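Notes for the club evening talk, Starnitz Rowing Club
Alby Hinds, 21 June 2020

Right, start slow, I always gabble the first minute. Say hello, thank Brunton for letting us have their slot on the call, remind people to mute.

Open with the January story. Dark morning, river up over the landing stage, and I'm on the bank trying to tell a crew of grown adults that they're going back indoors to sit on the rowing machines. They weren't pleased! One of them had driven 29 miles. I want to use that because it's the whole talk in a nutshell: what do you do with a crew when you can't put them in a boat? In January we thought that was a question about floods. Pause there, let them groan.

Then the bit about the long break. We've had no crew boats out since spring, and I don't want to moan about it for half an hour. Say how it went for us. First couple of weeks everybody was mad keen, posting scores at six in the morning. Then it dropped off a cliff. My mistake was setting hard pieces every session (I had them doing 400 meters flat out, over and over, which is a horrible thing to do alone in your garage with the car half out on the drive). People just stopped sending me numbers, and I didn't blame them.

So, what we changed. Two sessions a week that everyone does at the same time on a call, and the rest is up to them. Long and easy, low rate, chatting allowed. Chatting encouraged! If you can't talk you're going too hard.

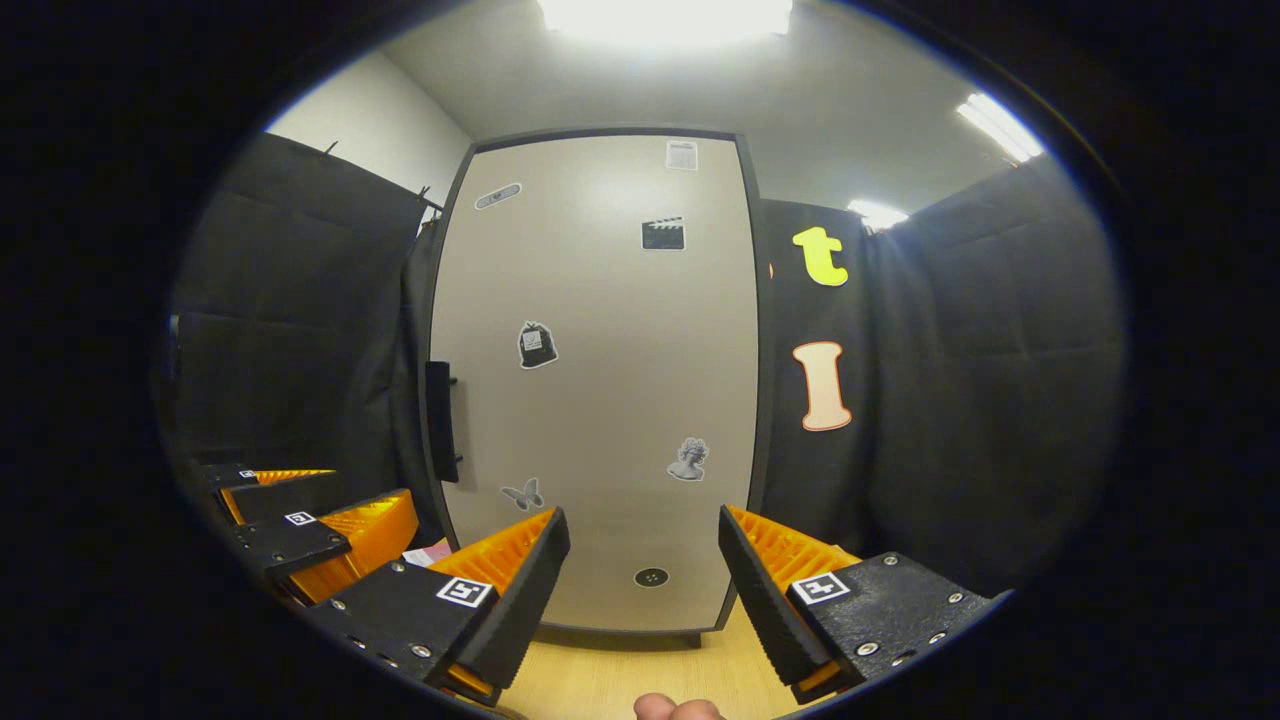

Technique next, and I need to be careful not to go on. The one drill I'd push is the pause at hands away. Stroke, hands out, stop, body over, then slide. Do 100 of those before anything else. Show it on the chair if the machine's too noisy. Tell them to watch the knees, they pop up early on nearly everybody, me included. Somebody will ask about drag settings. Answer: lower than you think, and leave it alone.

Mention the Gondanent regatta here. It's off for this year and the entry money is being carried over, so check your emails before you write to them. The Zilen head race hasn't said either way. Please don't ask me, I know as much as you do.

Singles. We've got 2 that anyone who has passed the capsize test can book, and the sheet is filling up fast. If you've only ever rowed in an eight, a single is going to feel like sitting on a pencil. Go out with a coach on the bank, stay above the bridge, keep your hands together. I fell in on my second outing and I've been doing this since school. (Tell the duck story if there's time. Skip if Brunton want to finish early.)

Questions after that. If it goes quiet, ask who's been cross-training and what they've hated most. Then remind them about the booking sheet, and oars go back on the rack blades up.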